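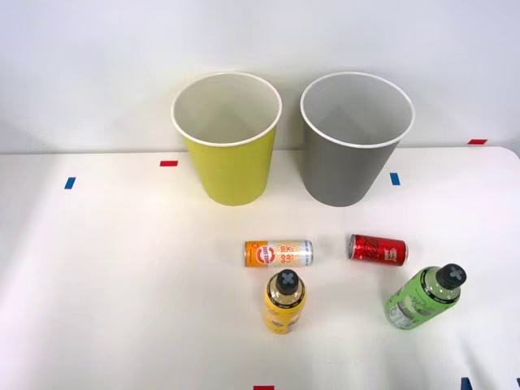
5/22/26

I have been meaning to write about drinks for weeks now, which I realize sounds like an odd thing to mean to do. But we have had people over nearly every weekend since the weather turned, and every time, at some point in the afternoon, I find myself standing at the table looking at a pile of cans and bottles and wondering how I managed to make such a simple thing so complicated. So pour yourself something and sit with me a minute.

When we first moved to Skeven I was very ambitious about hosting. I had pitchers! I had a glass dispenser with a little spigot that leaked all over my mother's tablecloth (it came out, thank goodness, after two soaks and a lot of muttering). I used to make a cucumber thing with mint that took most of a morning, and my dear friend Zohreh Kazemi, who has never in her life been able to fib to me, drank half a glass of it and asked if we had any soda.

We did have soda. We had it in the garage, still in the shopping bag, and once I brought it out the pitcher sat there untouched until dark.

These days I put out cans and small bottles and a stack of big paper cups, and that is really the whole drinks department. I buy the cups in plain colors, no sayings and no balloons, from the party shelf at Pistari. I like the yellowy green ones best. They look like spring to me, and they go with everything, even the gray ones, which I bought because I thought they would look grown-up. Sepehr says they look like a dentist's office. I like the two together, so there.

Get the large size if you can find it. I know it seems wasteful when a person only wants a swallow of something, but the little cups tip over if you breathe on them, and once there's ice in there you have room for maybe a thimble of soda. A big cup holds ice and most of a can and you can still walk across the yard with it. I bought a sleeve of 100 last December, thinking it was for one party, and we are still working our way through it.

The other nice thing about a wide cup is that it's useful before anyone drinks out of it. I stand one at the end of the table with the spoons in it, one with the straws, and one for the bottle caps, which otherwise go straight into the grass and then into the mower. Keyvan Alipour from up the street taught me that last one, after the mower. He was very gracious about it.

Now, chilling. I used to load everything into the fridge the night before, and then there was no space for the actual food, and somebody (me) would have to take out the eggs. Cans want to roll, too. I laid them on their sides on the middle shelf once, very pleased with how many I'd fit in, and the next person to open the door got one on the foot. So now I use the old blue cooler. Bottles go in first, lying down, then the cans, then ice, then as much cold water as I can stand to carry from the sink. The water makes a real difference! Ice by itself leaves all those little air gaps, and the cans in the corners stay lukewarm.

As for what to buy, I've stopped guessing. I get something orange, something lemony, a cola, and plain water in bottles, and I get more water than I think I need. My cousin Homa Mirzaei brings her own iced tea anyway. For 8 guests I'll put out two drinks each to start and keep the rest in the cooler, where they can go back in the pantry afterward if they aren't wanted.

I also keep a marker tied to the table leg with kitchen string, so people can put their names on their cups. The children draw faces instead, which is fine, they know whose face is whose. Janaka's youngest drew a cat on hers at Easter and wouldn't let me throw it away, so it went home in the car with them and I'm told it lives on her windowsill now, with a pencil in it.

We have the Nouri cousins coming next, and I've promised them lamb and the big rice. I still need to find the lid to the cooler, and I should check if we have any of the green cups left or only gray. If it's only gray, Sepehr will have plenty to say about it, and I'll be sending him to Pistari while the rice is on.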